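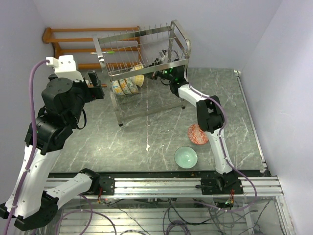 # Quiénes somos

¡Hola! Soy Shirin Ahmadpour y, junto con Maeve Ó Flaithearta, llevo Grelach, una tienda pequeña dedicada a lo que pasa en la cocina después de comer. Escurreplatos, cuencos, paños, cepillos, algún barreño... y poco más. Mi madre todavía pregunta cuándo vamos a vender algo «de verdad» (se refiere a sartenes), y la respuesta sigue siendo que de momento no.

Empezamos en el piso que compartíamos Maeve y yo, con una cocina tan estrecha que para abrir el horno había que salir al pasillo. No cabía un lavavajillas, así que fregábamos a mano y discutíamos bastante sobre cómo se colocan los platos. Ella los pone de mayor a menor, todos mirando al mismo lado. Yo los iba encajando donde cayeran, y los cuencos boca abajo encima de todo, en equilibrio. Rompimos unos cuantos, la verdad. El escurridor que teníamos era de plástico, se combaba por el centro y guardaba siempre un charquito debajo que daba una pena tremenda.

Cuando fuimos a comprar otro nos pasamos semanas mirando y no nos gustaba ninguno: o los platos bailaban, o los cuencos no entraban, o había que desmontar medio invento para limpiarlo. Maeve, que venía de trabajar en un taller de calderería, dibujó el suyo en el reverso de un recibo de la luz. De aquel recibo salió el Vimix, nuestro primer escurreplatos, y todavía lo vendemos casi igual (le cambiamos las patas, que rayaban la encimera, perdón a los primeros clientes).

## Lo que hacemos

Ahora tenemos tres escurreplatos en catálogo. El Vimix es el de siempre, en acero inoxidable 316, que cuesta más pero aguanta mejor si vives cerca del mar. El Cekier es más bajito y va bien debajo de un armario colgado. Y el Manalastas es el grande, para familias o para quien cocina como si viniera un regimiento, con sitio para cuencos hondos, ¡que son mi debilidad! Yo desayuno, como y ceno en cuenco si me dejan.

Los probamos en casa durante un mes antes de ponerlos a la venta, con la vajilla de diario, cazuelas pesadas y esos táperes que nunca se secan del todo. Si al tercer día ya me ha dado rabia, volvemos al dibujo. El Cekier volvió muchas veces.

## Nuestra manera de trabajar

Somos pocas y contestamos nosotras los correos, normalmente por la mañana. Llevamos vendidos más de 2000 escurreplatos, y seguimos empaquetando cada pedido en la mesa grande del taller, con papel y cartón. Los viernes no hacemos envíos porque dedicamos el día a reparar: si se te ha soltado una varilla o has perdido una pata, escríbenos antes de comprar otro. Las piezas pequeñas las mandamos sin cobrar.

También nos preguntáis mucho cómo ordenar el escurridor. Maeve tiene opiniones firmes y las comparte encantada: los platos grandes al fondo, los cuencos inclinados para que no se quede agua en el pie, los cubiertos con el mango hacia abajo. Yo, con los años, le he dado la razón en casi todo menos en los cubiertos.

Si quieres ver las piezas antes de decidirte, pásate por el taller, mejor avisando. Trae un plato de los tuyos y lo probamos en los tres modelos.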